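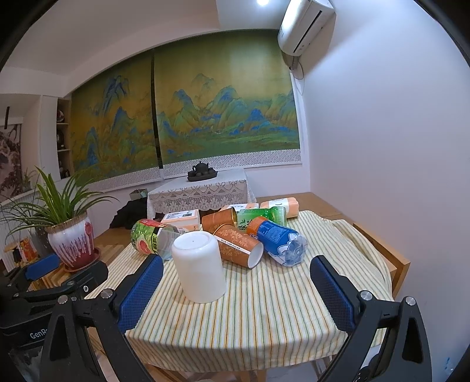

Cups, bottles and tissue packs on a table, with a hand-held gripper at work.

Print this article
E-mail this article

Teaching by hand is still real work

By Maeve Carroll

Most of what gets written about robots in the home skips the part where a person shows the machine what to do. I spent a Saturday doing that part, and I think it deserves more respect and better pay.

The job was clearing a table. You hold a gripper in your hand, close it on a cup, lift the cup, put it down where it belongs and open the gripper again. Then you put the table back in a mess and start over. I managed 140 rounds. Senan Moynihan, who has been at it since October, has passed 3000.

There is another way, which is to sit at a desk and drive the robot by remote control. Flavik does it like that. I tried it and found it slow. A paper cup on its side is easy to crush when you can't feel it, and I crushed three. With the tool in your own hand you feel the cup give and you ease off. That care ends up in the recording.

Vibeke Brynjólfsdóttir disagrees with me. She says hand teaching lets people make moves the robot's arm could never follow, and a good share of the rounds have to be thrown away. She is right about the waste. I would still take it — bad rounds can be sorted out later, but a stiff, timid way of picking things up is hard to fix.

What I would change is how the work is counted. Paying by the round rewards speed, and the robot learns the rush along with everything else. Pay by the hour, and let people stop when their wrist hurts. Mine hurt until Monday.

Print this article
E-mail this article

Related items
Amos Haddad: Who owns a demonstration?
Trokico drops its remote driving desks
Letters: Tomás Tierney on the Skundow trial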